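4. The Stand and the Sheet in Everyday Practice

4.1 Why we looked at the furniture of practice

When people write about learning an instrument, they tend to write about hands, ears and hours. The stand gets a line in the shopping list and then drops out of sight, and we confess that our own early notes for the Undeo study did the same. It was only when we read through the practice diaries from Destley, where the players were adults coming back to music after a long gap, that we saw how often the stand came up. Players wrote about it sagging, about pages sliding off to one side, about a foot they kept kicking under the chair. One player gave most of a page to the matter of where to put it in a small bedroom so that the door would still open, and we read that entry with a good deal of sympathy, having the same trouble at home.

So this section is about the stand and the paper that rests on it, and about the small amount of work that goes into keeping the two together. We treat it as a piece of household furniture, one that is put up, used and taken down again, sometimes in the same hour. The diaries run to 400 entries in all, and the remarks gathered here come from those entries and from the visits we made in April to players in Destley and Villalobos.

4.2 Holding the page

A page of music has two enemies in an ordinary room, and they are moving air and its own stiffness. Loose sheets are light and curl at the corners. Sheets that have been folded or bound want to close again along the fold, and they want it most just when the player has both hands busy. The usual answer is a pair of wire arms fixed to the desk of the stand, which swing across the paper and press it back. Players in both towns had strong feelings about these wires. Some bent them a little by hand to get more pressure, and a few gave up on them and used clothespins, which hold very well but have to be taken off for every turn.

The position of the wires matters more than we had expected. A wire laid straight up the middle of a page holds it flat but crosses the notes, and several players told us that they had learned to read around it, in the way one learns to read around a smudge on a pair of glasses. A wire set at a slant touches more of the page and leaves fewer places where the paper can lift, though it crosses more staves along the way. Neither choice does much for the lower corners, which tend to droop over the lip of the desk if the sheet is wider or longer than the desk was made for. Figure 2 shows a two-page spread held with a wire across each page. 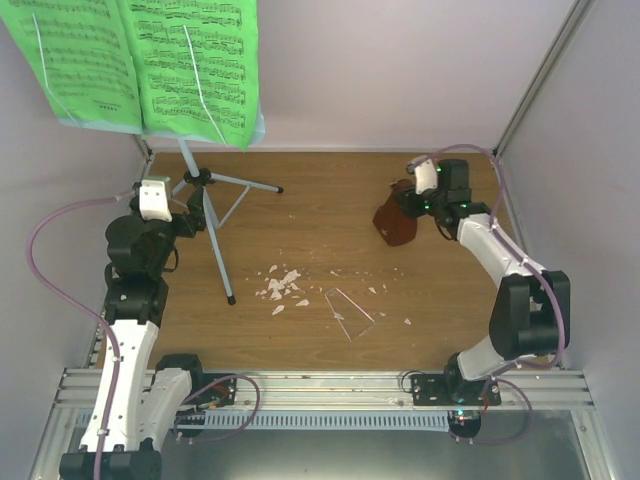

Figure 2. Green sheet music on a tripod stand, with a bent white wire laid across each page and the lower corner of the right-hand page hanging down.

Colored paper deserves a word of its own. At Plarnevby, the lending library that supplied some of the Villalobos players, parts were copied onto tinted stock so that they could be sorted quickly at the end of the evening. The players were fond of the colors — they spoke of "the green one" long after they had forgotten the title — but they were less fond of what a strong tint did to small print under a weak lamp. Two of the older readers asked for white copies to use at home and kept the colored ones for rehearsal, where the light was better. We mention this because it would be easy to put slow reading down to the player when a fair part of it may belong to the lamp and the paper.

4.3 Where the feet go

A tripod stand takes up very little room at the height of the music and a surprising amount at the height of the ankles. The legs have to spread if the stand is to carry a heavy book, and a stand with its legs half closed will tip toward the reader as soon as the second half of the book is turned over. Most of the diary entries about falling stands describe just this, and six of them describe it happening in the last few bars of a piece, which must have been maddening.

Players who practiced standing up generally set the legs with one foot pointing away from them and stood in the gap between the other two. Those who sat, cellists especially, had to work out a truce between the stand and the chair, and often turned the whole thing a little to one side and read across their shoulder. Rubber feet were well liked on bare floors, where they saved both the boards and the neighbors. On rugs they made less difference, and the knob that locks the legs had to do more of the work. A worn knob came up again and again as the reason a stand was retired to the attic, even when everything above it was still sound.

We came away thinking that a teacher might usefully spend the first few minutes with a returning player on nothing but this — opening the legs fully, tightening the knob, setting the desk to the eyes and laying the wires where they will be least in the way. Several of the players had never been shown, and had been practicing for months with a stand set for somebody much shorter. The next section takes up the chair, about which the diaries had even more to say.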